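Budgeting for handheld grippers vs. a second arm — am I being sold something?

Equipment & Purchasing > Planning

setareh_g
Posted Sunday, 9:14 AM
We have money for one purchase this year and I have to turn in a plan by the end of January. Sitine quoted us handheld grippers, the kind a person holds and does the task with while it records, at 985 each. Their pitch is that we skip the second arm, buy 19 of these, put people at tables and have all the demonstrations we could want by spring. I don't buy it yet. The quote has no line for spare finger pads, no line for calibration, and "support included" with no hours next to it. Has anyone here paid for a full set and been glad a year later?

orestis_makris
We bought 3 as a trial. Glad isn't the word but I wouldn't send them back. The price per unit is the least interesting number on that quote. What ate our budget was people. Somebody has to stand there and do the task, over and over, and they get tired and sloppy after lunch like anyone else. Put wages in the plan first and see what's left for hardware.

farzadj
Disagree with the trial approach. With 3 units you learn what 3 units are like. The trouble with a big set is charging, file transfer, labeling, who had which one last. None of that shows up in a trial, so you end up making the big decision blind anyway.

orestis_makris
So your advice is to buy 19 blind instead? Come on.

farzadj
My advice is to borrow or rent enough of them to fill a room for a week. Herkeck used to rent. Don't know if they still do, their site is mostly stock photos now.

setareh_g
Herkeck wants a deposit equal to the purchase price. I asked. Also they wouldn't say in writing what counts as normal wear on the pads, and I've been burned by "normal wear" before (label printers, long story).

b_nazari
Ask about the pads before anything else. Whatever they're covered with, it's the part that touches everything, and if it's glued on and you can't swap it yourself you are mailing units back and forth all year. Ask for the part number and the price of one pair. If the sales rep has to "get back to you" that tells you plenty.

Also floor space. I keep seeing plans with a table count and no thought to where people stand, where the chairs go, where the bags go. Two people working back to back need more room than a drawing says they do.

setareh_g
Good point on the space, I had tables in the plan and nothing else. Pads: rep is getting back to me, ha.

orestis_makris
One more for the list — the markers. If your setup uses printed marker cubes or tags on the table, those get knocked and rubbed. Cheap, but it's another thing nobody orders until they need it that afternoon. And get in writing who owns the recordings if their software does the processing. Cetby's terms were vague enough that we walked away.

farzadj
Cetby changed those terms.

orestis_makris
Changed to what? I read the new ones. Longer, same hole in the middle.

setareh_g
OK, where I am now. Draft has 2 options, small set plus wages, or second arm and no set. I've cut the full purchase unless Sitine puts pad prices and support hours on paper. I visited a room where a group works with these at the tables, and it did move me a bit. It looks easy to staff on a good day. I'd still like to see what it looks like in month four, and what they've spent by then. Mine from the visit, for anyone who is laying out a room:
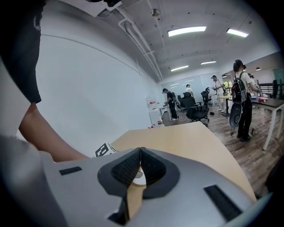

Banafsheh Najafi
Put the arm back in as a real option and price it with the same suspicion. You've asked Sitine for pad costs and support hours, but the arm has a service contract too, and I don't see it anywhere in your draft. Hassanpour charged us for a site visit before they'd even quote the mounting.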